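Kitchen bench notebook, Mokdale
March, started 9.40 in the morning

Second go at the flatbread and pickle day. Kulsoom is away until the afternoon so I've got the notes to myself, which means they'll be untidy. Ailbhe, if you're reading this to find the salt figures, they're further down and I've put them on their own line for you.

First thing: the starter dough from last night had risen more than I expected. I left it by the window with a damp cloth over it and it had pushed right up against the cloth and stuck. Lost a bit scraping it off. Alasdair says to oil the cloth, Karim says never oil the cloth, and I'm going with a plate on top next time.

Fed it anyway and left it another hour while I got the table sorted. I do want to write something down about the table this time, as last month we spent half the session looking for things and I ended up stirring the pickle with the handle of a whisk.

What I tried was giving each job its own patch. Chopping at one end, mixing in the middle, weighing at the other end, and anything that isn't in use goes to the back. It sounds terribly organised and it lasted until the first person wanted a teaspoon!

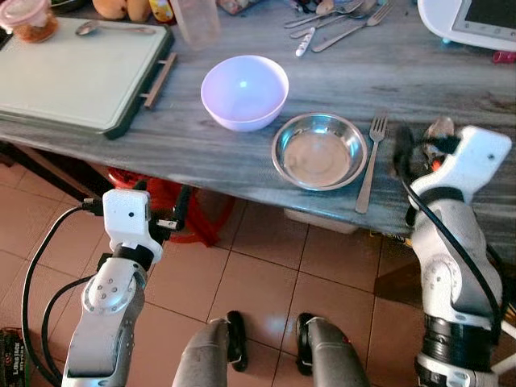 Cutlery is still the weak spot in all this. We have plenty of it and no decent place to put it, so it gets tipped out and everybody rummages. With the spoons and forks in a loose pile towards the back, handles going every which way, you need two hands to get one fork out without bringing its neighbours along. I'd like to try a tall jar, spoons in one and forks in another, and see if people stick to it. Abdelkrim thinks a tray would be better as you can see what you're grabbing. He may be right, he cooks for more people than I do.

The bowls I'm happier with. White plastic for anything sour or salty, steel for dry things and for resting dough. The plastic one is deep enough that you can toss a whole batch of sliced onion without chasing it over the table. The steel one is shallow and I keep wanting to use it for mixing, and then flour goes over the rim. Note to self: stop doing that.

Pickle, batch two:
Water 300 ml
Salt 14 g
Sugar, one heaped spoon (should have weighed it, didn't)
Vinegar, the Skokisel one, same again

Last time I had 16 g of salt in the same water and Karim pulled a face. Tasted the brine on its own at half ten and it's much rounder. Still sharp, but you could eat a forkful without reaching for bread. I also sliced the onions thinner, so it's not a fair comparison, I know, I know.

Dough went out onto the board just before eleven. Softer than last month's and it stuck to my knuckles. I added flour twice and didn't write down how much. Rolled the first three too thick and they came out like cushions — nice ones, mind you, and Alasdair ate two standing up. From the fourth on I rolled until I could nearly see the board through it, and those blistered properly.

The order from Ait Brahim still hasn't come, so no cumin in either batch. I've asked Karim to ring them. If it's here by next time I'd like to split the brine and do one jar with and one without, same onions, same slicing, so we can compare them for once.

To do before the next session:
Two tall jars, or Abdelkrim's tray
More cloths, we're down to the horrible ones
Label on the flour tub, the old one has rubbed off
Ask Kulsoom where the small sieve went

Brine is in the fridge, top shelf, towards the back. Please don't open it before tomorrow lunchtime. Ailbhe, this means you.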